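April, way past dinner

Long one at club today! We're down to the last 31 days before the showing at Ostwood, and our task is still the cabinet. Open the door, get the binder, close the door. My little cousin could do it, and our arm (we call it Lill) makes it look like brain surgery. I got there at 3 and spent the first chunk of the afternoon untangling cables, then my partner and I took turns running the hand while the other one wrote everything down.

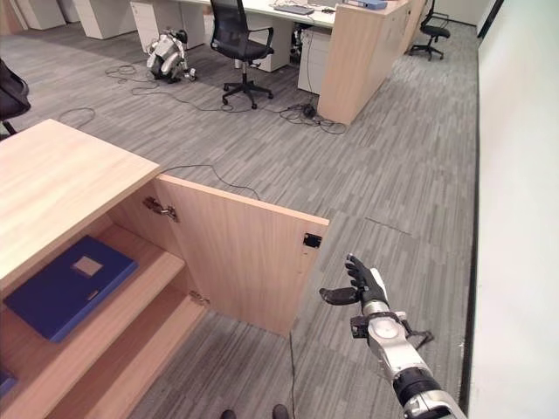 Lill and the cabinet, door wide open, blue binder on the upper shelf.

The thumb is my whole life right now. I want it to hook the edge of the door and pull, and my partner wants to push from the inside with all the fingers together. We argued for about 40 minutes — nicely, mostly — and settled on trying both next time and keeping score. I still think I'm right, ha.

Also I have to finish the write-up for the Brulix form, which wants 2 pages on "lessons learned" and I have maybe half of one. Bringing snacks tomorrow. And my own extension cord!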